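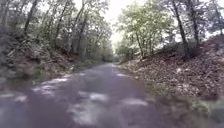 Minutes of the safety review meeting, Bonden site office
12 October 2019

Present: field test team, software, site safety, Irnidlow estate office
Apologies: Tsuji (sensor supplier)

1. Minutes of last meeting
Accepted with one correction. The spare battery is kept at Bonden, not at Somell.

2. Unplanned stops and verge incident, Irnidlow lane
The delivery robot made 6 unplanned stops on the wooded section of the lane. On 4 of these it restarted without help. On the other 2 it had to be reset by the walker.
After the last reset it pulled left and put two wheels on the grass before the walker pressed the stop button. No one was hurt. No damage found.
Software reported that the logs show patches of sunlight on the asphalt being classed as obstacles. The lane has no painted lines or curbs, and the edge tracker lost the left side where the grass grows over the pavement. It is not yet known whether the two faults are linked.
The estate office asked if the robot could meet a car there. The lane takes one vehicle at a time. Agreed that no runs take place until item 3 is closed.

3. Actions
Software to replay all 19 runs with the new shadow filter.
Tsuji to be asked for the exposure settings.
Site safety to rewrite the reset procedure so the wheels are checked first.
Field team to move testing to the Somell yard.

4. Any other business
Stop button on the second handset is sticking. Handset withdrawn.

Next meeting: late October, at Somell.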